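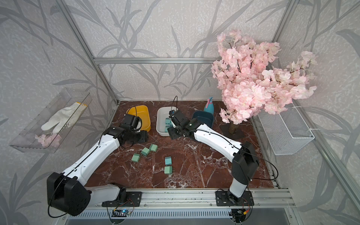
From: Karlijn Vandenberghe
To: Flindis homeowners list
Date: 11/26/23
Subject: Re: water heater making popcorn

Vusumuzi Maluleke wrote:

> Ours has started popping and rumbling every time it heats up. It's a
> Rilari tank, 15 years old, never drained as far as I know. The man from
> Mabaso looked at it for four minutes and quoted me for a new one. Is he
> right, or does he have a boat to pay off?

Both can be true, Vusumuzi.

The popping is sediment. Water gets trapped under it, boils, and lets you know. Ours did it all through August and I told my husband it was the neighbors.

You can try a flush. Turn off the power or gas, shut the cold supply, let the tank cool, then run a hose from the drain valve to somewhere you don't mind ruining. Open a hot tap upstairs or nothing will come out and you'll blame the hose. Old drain valves like to drip forever once disturbed, so have a brass cap handy. I did not, and spent an evening with a saucepan.

At 15 years, though, I'd be shopping. Look at the bottom seam with a flashlight. If there's rust or damp there, leave the valve alone and call someone - preferably two someones. My own quotes differed by 118 dollars for the same tank, and the higher one wanted another 90 to haul away the old one.

Does anybody still have the number for the plumber who did the Gridance Street houses? He was slow but he did wipe his feet.

Karlijn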